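Fórum Automação e Manipulação > Garras e efetuadores > Bin picking com peças misturadas: dedos paralelos ou ventosa?

Página 1 de 1

r_thampi
Mensagens: 60
Estou a comparar duas garras para retirar peças misturadas de uma caixa cinzenta de paredes altas. Braço de seis eixos, câmara montada junto à ferramenta, controlador Zastham. As peças vão de barras compridas e lisas a componentes pequenos, com zonas metálicas expostas.

Candidata A: Plutby de dedos paralelos, elétrica, com dedos finos impressos por nós.
Candidata B: Ots de vácuo, uma ventosa de fole.

Resultados até agora, 300 tentativas por garra, mesma rotina de deteção:
- A Plutby falha sobretudo quando a barra está encostada à parede. O dedo exterior não tem espaço para descer.
- A Ots pega bem nas barras, mas perde as peças pequenas com superfície irregular.
- Tempo de ciclo equivalente. A diferença está dentro da dispersão das medições.

Queria ouvir quem já tenha tido de escolher uma só para este tipo de mistura. Trocador automático está fora de questão por causa do peso no punho.
Revathi Thampi

eixo_seis
Com essa mistura eu ficava com os dedos paralelos. O vácuo precisa de uma face plana maior do que o lábio da ventosa, e nas peças pequenas isso não existe. O problema da parede resolve-se na estratégia de aproximação: inclina a ferramenta e entra com o dedo exterior primeiro.

Que curso tem a garra? Se abrir demasiado antes de descer, perdes a folga toda do lado da parede. Pré-abertura igual à largura da peça mais o mínimo que a incerteza da câmara permitir.

mfonseca_auto
Discordo. Inclinar a ferramenta dentro de uma caixa funda troca um problema por outro, que é a colisão do punho ou da câmara com a parede oposta. Tivemos isso na linha de triagem da Clusombridge e acabámos por limitar a inclinação de tal forma que os cantos ficaram inacessíveis na mesma.

Com vácuo, as barras junto à parede saem sem drama. Para as pequenas, muda a ventosa antes de mudares a garra. Lábio mais mole, diâmetro menor, e sobe o caudal. A Ots aguenta fuga se o gerador estiver bem dimensionado.

r_thampi
eixo_seis, a pré-abertura estava no máximo para todas as peças. Erro meu de configuração, vou repetir a série.

mfonseca_auto, ventosa menor já experimentei. Melhora nas pequenas e piora nas barras, que rodam em torno do ponto de pega quando o braço acelera. Baixei a aceleração e o ciclo deixou de ser equivalente.

eixo_seis
Era de esperar. Uma ventosa única quase não resiste à torção. Para barras compridas precisavas de duas, e com duas já não chegas às peças pequenas. Volto ao mesmo ponto.

cabo_solto
Entro só pelo lado dos cabos, porque vejo muita gente comparar garras sem olhar para isto. A mangueira de vácuo é mais rígida do que o cabo da garra elétrica e, com o eixo 6 perto do limite, faz força na ferramenta. Se a calibração mão-olho foi feita com um encaminhamento e os testes com outro, e o suporte da câmara tiver alguma flexão, os erros de posição que atribuis à garra podem vir daí.

Recalibraste entre a A e a B?

r_thampi
Recalibrei, com o mesmo alvo e o mesmo conjunto de poses. O resíduo ficou igual nas duas. O suporte da câmara não foi desmontado entre séries.

mfonseca_auto
O resíduo da calibração diz pouco sobre o comportamento nos extremos do volume de trabalho. Quantas dessas poses estavam dentro da caixa, à profundidade das peças? Se o alvo esteve sempre pousado na mesa, estás a extrapolar precisamente onde a tolerância é mais apertada.

r_thampi
Nenhuma dentro da caixa. Ponto aceite. Refaço com o alvo no fundo.

dgarra77
Uma pergunta sobre a deteção. A rotina trabalha com nuvem de pontos ou só com imagem 2D? Nas peças escuras sobre fundo escuro tive tantos buracos na profundidade que a comparação entre garras deixou de fazer sentido. Metade das falhas eram da câmara.

r_thampi
Nuvem de pontos para a pose, 2D para a segmentação. As falhas de deteção estão registadas à parte e não entram nas 300 de cada garra. Só conto tentativas em que o braço chegou a descer.

dgarra77
Assim está bem. Mas então publica também o número das que ficaram de fora, senão ninguém consegue comparar com as suas.

(três dias depois)

r_thampi
Nova série com a Plutby. Alterações em relação à primeira:
- calibração refeita com o alvo no fundo da caixa, 30 poses
- pré-abertura calculada por peça
- inclinação permitida só na direção oposta à parede mais próxima
- força de fecho reduzida para as peças pequenas
- caixa presa com grampos, para não se deslocar quando a ferramenta toca na parede

As barras paralelas à parede continuam a ser o caso difícil. As que estão afastadas deixaram de dar problemas. Ainda não corri a Ots nas mesmas condições, portanto não tirem conclusões sobre o vácuo.

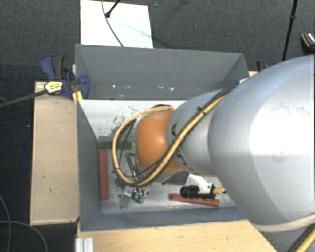 dgarra77
Como defines a altura final de descida para uma barra pousada no fundo, se a nuvem de pontos tiver ruído na base da caixa?

r_thampi
Uso um plano ajustado ao fundo com a caixa vazia, guardado no controlador, e paro a ponta dos dedos a uma distância fixa acima desse plano. A altura medida da peça serve apenas para validar a pega, não para comandar a descida.

cabo_solto
Atenção à folga do cabo. Um laço largo junto ao punho ajuda na rotação, mas dentro de uma caixa pode tocar nas peças ou passar à frente da lente em certas poses. Vale a pena percorrer os extremos do eixo 6 em velocidade reduzida, com a ferramenta em baixo, e ver onde o laço vai parar. No planeador, eu modelava-o como um cilindro solidário com o punho. É conservador, mas evita surpresas.

r_thampi
O modelo de colisão atual só inclui a ferramenta e a câmara. Vou acrescentar o volume do cabo, embora tema perder poses junto aos cantos.

mfonseca_auto
Vais perder. Foi o que disse sobre a inclinação: no papel há folga, e depois somas suporte, câmara e cabo e ficas sem canto. Mantenho que o vácuo com a ferramenta na vertical é mais robusto para as barras.

eixo_seis
Para as barras, de acordo. Mas a pergunta dela é sobre uma só garra para tudo, e as peças pequenas continuam sem solução com ventosa. Uma barra encostada à parede ainda pode ser arrastada para o centro com a ponta de um dedo fechado e apanhada na tentativa seguinte. Custa um ciclo extra, só nesses casos.

mfonseca_auto
Se o arrasto não empurrar as outras peças para o canto. Já vi acontecer.

eixo_seis
Então limita a direção do arrasto às zonas que a segmentação dá como livres. O controlador Zastham aceita máscaras por região, se a versão for recente.

r_thampi
Aceita, confirmei na consola. Plano para a próxima série: 1000 tentativas no total, metade com cada garra, peças baralhadas pelo mesmo procedimento, arrasto ativo só com a Plutby. Registo à parte as falhas de deteção, as pegas perdidas no transporte e os ciclos extra por arrasto.

dgarra77
Regista também a pose da peça em cada falha. Sem isso não separas o efeito da parede do efeito da orientação.

mfonseca_auto
E corre a Ots com as duas ventosas, a grande e a pequena, em blocos separados. Se comparares a Plutby já afinada com a Ots de origem, o resultado está decidido à partida.

r_thampi
De acordo com ambos. Devo ter os dados em setembro e coloco aqui o ficheiro com as tentativas em bruto.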